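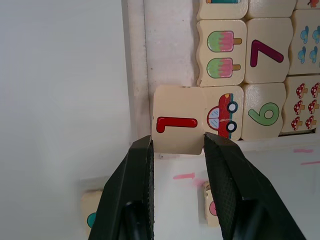 Square puzzle tile with a red numeral 1.

How to Clean Used Wooden Puzzles Without Wrecking Them

Most advice on cleaning wooden toys was written by people selling something. I have tried the sprays, the "toy-safe" wipes and a bottle of Vimo wood wash that smelled like a hotel lobby, and I went back to dish soap and a rag. The puzzles looked the same either way. The hotel smell stayed for a week.

This method is for ordinary used wooden puzzles, the kind you find in a box at a Saturday yard sale. It is not for anything old enough to be worth real money. If the paint is flaking or you have reason to think the puzzle is very old, don't clean it and don't sand it. Keep it away from children until you know what the paint is. I wouldn't put much faith in a seller's word that it's fine.

What you need

Dish soap, plain, no added bleach
Two cotton rags, one for washing and one for drying
A bowl of warm water
Cotton swabs
A sheet of 200 grit sandpaper
An old towel

Step 1. Look before you wash

Put every piece in its place first. Sellers say "complete" when they mean "I didn't look." If something is missing, decide now whether you still want the puzzle, before you spend an evening on it.

Then smell it. Dust and crayon will come off. Mildew is another matter, and I've never seen a home cure for it that lasted. People swear by baking soda, sunshine, coffee grounds and a night in the freezer. I gave each of those a fair try on an Orine farm puzzle and it still smelled like a basement. It went in the trash.

Step 2. Test one corner

Dip a swab in soapy water and rub a small painted spot on the piece you'd miss least. Wait a minute and look at the swab. If there is color on it, stop. That puzzle gets wiped with a dry cloth and nothing more, whatever the label on your cleaner claims about being gentle.

Step 3. Wash one piece at a time

Wet the rag, add a drop of soap, and wring it out hard. It should feel damp and leave no drips. Wipe the face, then the back, then the edges. Go over the piece once more with a clean damp corner of the rag and dry it right away.

Do not soak the pieces. I still see this recommended, often with a nice photo of puzzle pieces floating in a sink. Wood takes up water and swells, and a piece that slid in easily yesterday may need a thumb and some bad language tomorrow. Plywood can split into layers along the edge. The dishwasher is worse in every way.

Step 4. Deal with the marks

Crayon: scrape gently with a fingernail, then use the soapy rag.
Sticker glue: a little cooking oil on a swab, left for 15 minutes, then soap. Try it on the back first, as bare wood can stain.
Ballpoint: live with it. The tricks I've tried took the finish off along with the ink.
Pencil: a white eraser works on bare wood.

Step 5. Dry flat

Lay the pieces on the towel with space between them and leave them overnight. Turn them once before bed. Skip the hair dryer and the radiator, which dry one side faster than the other and can warp thin pieces.

Step 6. Sand only what snags

Run a finger along the edges. If you feel a splinter, take it down with a few light strokes, going with the grain, and stay off the painted face. Wipe away the dust. You're after the snag and nothing else. Sand a whole edge and the piece will rattle in its slot.

Should you oil or seal it?

Probably not. A sealer changes the fit, and a thick coat can leave pieces stuck to the tray in humid weather. Oil makes bare wood look richer for a while and then it collects dust. If a finish is worn through and you can't stand it, try a very thin coat on the back of the tray and wait a few days before you touch the rest.

Storage

Keep puzzles flat, in a dry closet, with a rubber band around the tray only if the band is loose. Tight ones leave marks. Zip bags are fine once the wood is fully dry. I don't bother with the little packets of drying beads.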